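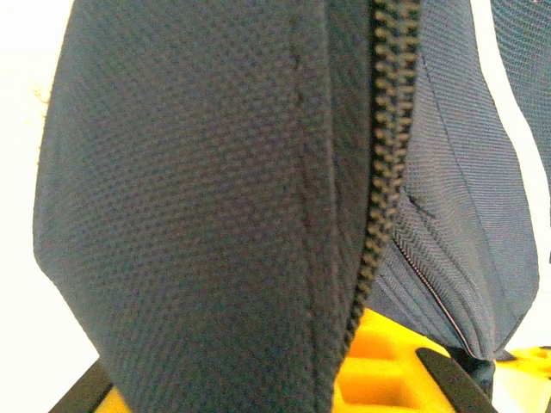 Dark blue fabric seen up close, with a faint seam running down it.

What Is Cloth Made Of?

Look closely at your sleeve. From far away it seems smooth, like paper. Up close you may see tiny bumps, holes or lines. Those are made by yarn, and the yarn is made of fibers.

Fibers

A fiber is a very thin strand, like a hair. Cotton fibers grow around the seeds of the cotton plant. Wool comes from sheep. Polyester is made in factories from oil. The oil is turned into a kind of plastic, melted, and pushed through tiny holes so that it comes out as long threads.

Spinning

One cotton fiber is easy to break. Twist a lot of them together and they grip each other. This is called spinning, and it makes yarn. You can try it with a cotton ball. Pull a bit out slowly and twist it between your fingers as you go.

Weaving and knitting

There are two main ways to turn yarn into cloth.

In weaving, one set of yarns is stretched tight on a loom. Another yarn goes over and under them, from side to side. Jeans and bed sheets are usually woven.

In knitting, yarn is bent into loops, and each loop is pulled through another one. Loops can open and close a little, so knitted cloth stretches. T-shirts and socks are knitted — even the thin ones.

Patterns you can feel

By changing the order of the yarns or loops, a maker can put a pattern into the cloth itself. Waffle cloth has small hollows, like the ones in a waffle. Piqué (say "pee-KAY") has a raised pattern and is often used for polo shirts.

Why does cloth get fuzzy?

When cloth rubs against things, the ends of some fibers work loose and stick out. If they tangle into little balls, it is called pilling.

Words to know

Loom: a frame or machine for weaving.
Seam: a line where pieces of cloth are sewn together.
Yarn: fibers twisted or held together in a long strand.

Written by Maarja Raudsepp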